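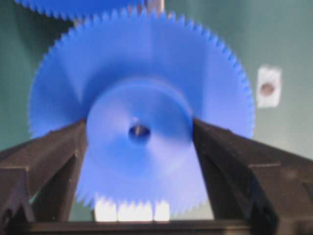 A blue plastic gear with small pointed teeth.

Bicycle Gears and the Hill to Sturkham: Student Project Report
Noémie Aubert and Hendrik Masilela
2021-01-08
Reading time: 2 minutes

Introduction

Our college stands at the top of a long hill, between Plevthorpe and Sturkham. Many students own a bicycle, but few of them ride it to the college. In September we decided to study this question. Our supervisor, Irja Kauppinen, advised us to look at one small matter only, so we chose the gears. We wanted to know if students understand their gears and if this changes how they feel about the hill.

Method

We gave a paper questionnaire to 67 students who own a bicycle, and we received 60 answers. The questions were short. We asked which gear the person uses at the bottom of the hill, when he or she changes it, and what is the most difficult part of the ride. After this we rode the hill ourselves on two bicycles, an old one with three gears and a newer one with many.

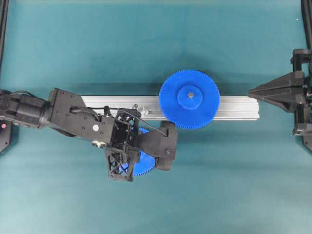
The distance from the bridge in Plevthorpe to the college gate is 1382 metres. The first part is gentle. After the bakery the road becomes steep and there is a bend where cars pass quite near. We stopped at the bend each time to write down our notes.

Results

Most students who answered told us that they change gear too late, when the pedals are already heavy. Several wrote that they do not know which lever is for the front and which is for the back. A smaller group said the hill is not a problem, but they are afraid of the cars at the bend. We had not expected this answer and did not have a good question for it.
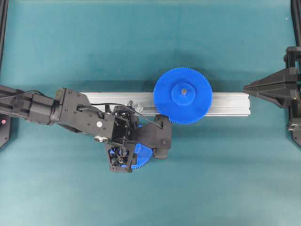
On the old bicycle Hendrik had to walk after the bakery. On the newer one he could continue to the gate, slowly, if he chose the lowest gear before the bend. Noémie found the same, though the wind was against her on that day and the comparison is not perfect.

Pascal Renaud from the bicycle shop let us read his repair book. He believes that many chains wear out early on this road from changing gear under a heavy load. We could not check this.
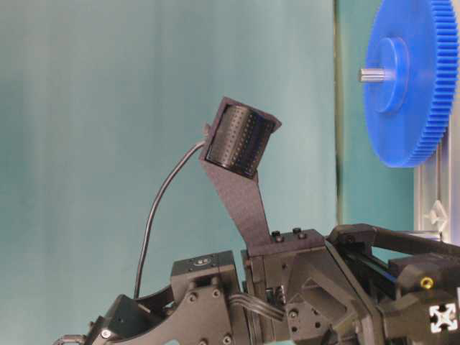 What we would do differently

We would ask about the traffic from the beginning, and we would ride on several days with different weather. We also think that a short lesson at the bottom of the hill would be useful for new students. We thank Bernadette Tanguy, who corrected our questionnaire twice.

Related projects
Rain and the late bus from Wosuvum
Who uses the Gaillard reading room?
Bread prices in Plevthorpe
A year of river levels at Sturkham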